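Setting Up a Folding Table for Knit Tops

Work height matters more than table size. For a person of average build, set the top level with the wrists when the arms hang bent. Cotton knits should be folded soon after drying, while creases still press out by hand.
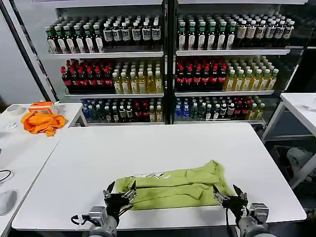

Does a shirt folded lengthwise need ironing first?
Hand smoothing is enough for most jersey knits. Start at the collar and push toward the hem with a flat palm. Iron only if a crease stays after 3 passes.

Wipe the top before each batch. A light, matte finish shows lint and leftover soap, and it does not mark pale fabric. The Wuketti top sold by Gudus measures 71 inches long, enough for an adult shirt with room for a finished stack at one end. Wax polish transfers to cloth and should be kept off the surface.

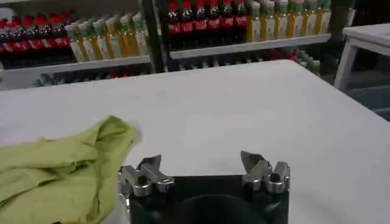 White tabletop with a plain, matte surface.

Lay the shirt flat with the collar at the far side. Square the hem before making any fold, and pull the side seams straight without stretching them.

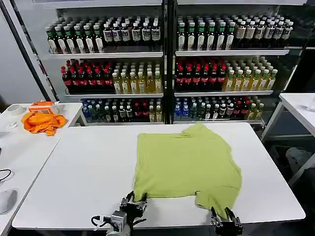
Fold each side in to the same width, then bring the hem up in thirds. Store stacks away from direct sun. Keep dark and light knits apart until the dyes have been through several washes.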